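Lamptey (tabletop robot)

From the Prundulent Workshop Wiki, a free handbook of shared-shop projects

Lamptey is a tabletop robot arm built by members of Prundulent, a shared workshop that takes up the ground floor of a former shoe warehouse. It was begun by Yetunde Ogbonna, a retired piano tuner, and finished over two winters with help from whoever happened to be in the shop of an evening. The arm is best known among members for its block-pushing work, in which it slides small colored shapes across a wooden board with a plain rod. It has also been used, with less success, to stir paint.

Contents
1 Name
2 Background
3 Construction
4 The pushing board
5 Software
6 Use in the workshop
7 Later versions
8 See also

Name

The arm takes its name from the label on the steel cabinet where its first parts were kept. The cabinet came with the building, and the word LAMPTEY was stenciled on the door in letters large enough to read from across the room. Members fell into the way of saying "put it back in Lamptey" when they meant the motors and brackets, and by the time there was an arm to speak of, the name had moved over to it. The cabinet is still in use and now holds sandpaper, which has caused a certain amount of confusion for newer members over the years.

Background

Ogbonna joined the workshop to restore a player piano, and it was the piano, by her own telling, that got her interested in machines that follow instructions. She spent a good part of her first year on the bellows and the paper rolls, and somewhere along the way began borrowing books on motor control from the shop's shelf. Her notes from that time, which are kept in a ring binder by the coffee maker and are well worth an afternoon's reading, move from felt and leather to gear ratios in the space of a few pages.

An earlier arm, called Meletti, had been put together at Prundulent from drawer slides and printer motors. It could lift a teaspoon, but the joints sagged whenever the power was cut, and it was taken apart for its bearings. Several lessons from Meletti went straight into the new design, chief among them the brakes on the shoulder and elbow, and the habit of labeling both ends of every cable.

Construction

Work on the arm started in May. The base was bolted down first, and the joints were built up from it one at a time, each being run back and forth for an evening before the next was added. This was slow going, but it meant that a bad bearing could be found while it was still easy to reach. The elbow was remade 2 times on the shop lathe, and the second of the rejected housings now serves as a pencil cup on the sign-in desk.

The reach of the finished arm, measured from the center of the base to the tool mount, is 465 millimeters. Ogbonna had hoped for more, but the shoulder motor grew warm when asked to hold anything farther out, and a shorter forearm cured the trouble at once.

The tool mount accepts whatever is clamped into it. For pushing, the tool is a dark gray rod with a rounded lower end, so that it can meet a block from any side without catching on a corner. Grippers were tried early on and may be tried again, though the members who work with the arm most often have grown fond of the rod and the patience it calls for. There is a good deal to be learned from moving a thing without being able to pick it up!

The pushing board

Blocks are pushed on a board of pale wood laid flat on a blue perforated table. The board gives the rod an even surface to travel over and keeps the smaller pieces away from the holes. It is wiped down with a dry cloth before each session, and any wax or oil finish is avoided, as a slippery board makes the blocks travel farther than the program expects.

The blocks come in several shapes, and each behaves in its own way. Cubes are the easiest to steer when pushed squarely on a face, and turn readily when pushed near a corner. Triangles tend to swing around the rod unless it is placed near the middle of a side. Stars are good company for a beginner in that their points make it simple to tell by eye how far they have turned, but they lock against their neighbors when the pieces are crowded together. Cylinders, stood on end, slide off to one side at the slightest error in aim.

A favorite exercise is to work a single piece out of a crowd without disturbing the others. The rod is brought down close beside the chosen block, the arm pauses, and the push is then made toward open wood.
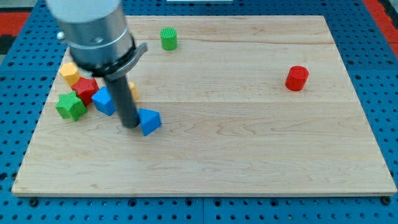

Software

The control program, Zustanis, was written at the workshop and runs on a secondhand desktop computer under the bench. It takes a list of moves, each made up of a starting point, a direction and a distance, and works out the joint angles for itself. The first release understood only straight pushes. Curved pushes were added in version 5, along with a much-requested setting that lowers the rod slowly over the last stretch, sparing both the board and everyone's nerves.

Moves may be typed in by hand or recorded by guiding the arm through them with the brakes released. Members who learned on the typed lists are inclined to look down on the recorded ones, and the two camps have argued the matter in good humor for as long as the program has existed.

Use in the workshop

Lamptey may be booked by any member who has had the safety talk. Bookings run until 9 in the evening, when the power to the benches is switched off. Users are asked to park the arm before leaving, return the blocks to their tin, and write down anything odd in the binder, however small it may seem. A squeak noted in the margin by one member led another to a loose set screw in the wrist, and the entry is still pointed out to newcomers.

Later versions

A second arm, sharing the same joints but with a longer forearm and a stronger shoulder motor, has been drawn up and partly cut. Ogbonna has since gone back to the player piano, though she still looks after the brakes.

See also

Meletti (drawer-slide arm)
Zustanis (control program)
Bench booking rules
Player piano restoration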